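Tags: Soaps & Serials / Spoilers / Character Exits

Is Baiba Toom really gone from Harbor Nine?

Okay, I missed two weeks and came back to a funeral. I've watched since episode 11 and I can't believe they'd write her out with one phone call and a closed casket! Does anyone know if the actress quit, or is this a December comeback thing?

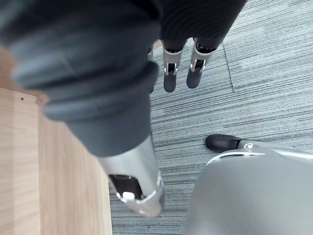

2 answers

Huvetti
She's coming back, I'd bet my couch on it. We never saw a body – and on this show that means a twin, a coma or a boat. They did the same with the Chettiar brother, who was "dead" for 44 episodes and then walked in on his own wife's wedding. Watch episode 603 again, the bit where the doctor won't sign the form. I yelled at my TV.

As for the actress, I haven't seen a word from her either way.

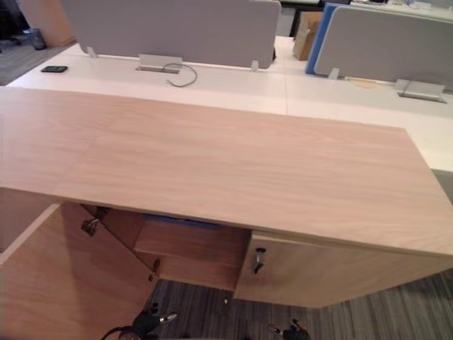 Nokitz
gone for good imo. her name is off the opening credits and they gave her house to the new family. I stopped watching after the hospital fire anyway so maybe ask someone else

Contact us | Community rules | Back to top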